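Hosano Reopens the Carnegie Street Reading Hall with 74 Restored Tables

CARNEGIE, August 11, 2026 — The furniture workshop Hosano announces that the reading hall on Carnegie Street is open again to the public after 16 months of work. The hall was built in 1934 and it was closed because the floor and the heating were not safe anymore. Visitors can now use the main room, the newspaper corner and the small garden room, which was a storage for many years.

All 74 reading tables of the hall were kept. During the planning it was discussed to buy new ones, but the city and the workshop decided together that the old tables belong to the building. They were carried to the Hosano workshop in Mistell, where the joints were glued again and the old dark varnish was taken off by hand. The legs keep their small marks and scratches from the past readers.

For the tops, Hosano has chosen a light and quiet look. The hall has high windows only on the north side, and in winter the old dark tops made the room feel heavy already in the early afternoon. A matte surface is also more comfortable for the eyes when a person reads for several hours under a lamp.

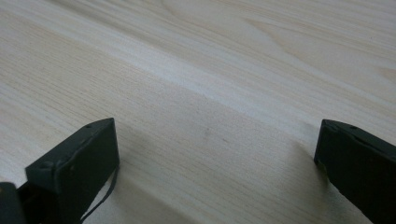 Opening Hours and First Events

The reading hall is open from Tuesday to Saturday, from 9 a.m. to 7 p.m. Entrance is free and a library card is not necessary for reading inside the hall. To borrow books, visitors need a card, and it can be made at the front desk in a few minutes.

In the first weeks there will be a small exhibition in the garden room, with plans and letters from the time of the construction. The papers were found in July behind a bookcase — they are shown to the public for the first time. Schools can ask for a guided visit in the mornings.

About Hosano

Hosano is a workshop for the repair of public furniture, with its seat in Mistell. It works for libraries, schools and courthouses, and it belongs to the Grostenura group of craft companies. The next project of the workshop is the benches of the Mistell train station.

Press contact: Hosano Press Office, Mistell. Photos and floor plans are sent on request.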